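Two Arms, One Sink
How a change in labeling cut the cost of teaching bimanual dish handling

29/05/2024

Most published work on robot manipulation still begins with a cleared table. Objects are rigid, matte and spaced apart, and the arms approach from above. A kitchen sink violates each of these conditions. Surfaces reflect, plates overlap, and the basin walls limit the angles at which a gripper can enter.

The manipulation group at Dellmont has spent the past year on this problem with a method it calls Seol. The method is a training procedure and requires no new hardware. It takes demonstrations recorded by human operators and divides each one at the moments when contact changes: a plate is grasped, a rim touches steel, a bowl is released. A policy is then trained to predict the arm motion together with the next contact change.

The second prediction target is the main contribution. In earlier systems of this type, the network was asked only to reproduce joint motion over a short horizon. Small errors in free space did little harm, while errors of the same size near a surface produced slips and jams. The loss function treated both alike. Seol weights the loss by distance to the next contact change, which concentrates training on the short intervals where failure is likely.

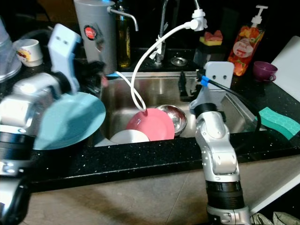
Assigning roles to the two arms proved harder than the group had expected. Seol has no fixed rule that makes one arm the holder and the other the worker. The policy outputs a role for each arm at every step, and the roles may swap. With the left gripper holding a light blue plate at the edge of the sink and the right one over the basin, the left arm has a stable grasp and a low predicted chance of contact change, so its motion is penalized heavily. The right arm is left free to search. In that position it must choose between a pink bowl lying on its side and the steel bowl leaning behind it, and the sprayer hose resting on the pink bowl complicates the first option. Hoses and cables are handled as a separate class of contact, one that the planner may push but may not grasp.

The training set consists of 2,000 demonstrations, collected at the Jurport site. A further 232 were held out for evaluation. The group trained 3 versions of the policy: one with the contact target, one without it, and one with the contact labels shuffled in time. The shuffled version was included to test whether any additional target would help by acting as a regularizer. It performed no better than the plain baseline — a result the authors regard as the most informative in the report.

The full version completed more of the held-out tasks than either alternative, with the largest gap on stacked plates. On single objects in an open basin the versions were hard to tell apart.

Limits remain. Contact changes are labeled from gripper current and wrist force, and light objects such as sponges often fall below the threshold. Transparent items are a second weak point, as depth readings on glass are unreliable. The policy also runs at a fixed rate, and the authors note that 2 of the failure types they list would probably respond to a faster control loop.

The labeling tool, Zilo, is scheduled for release in December, along with the held-out demonstrations. Work on a version that accepts running water has started, but no results have been reported.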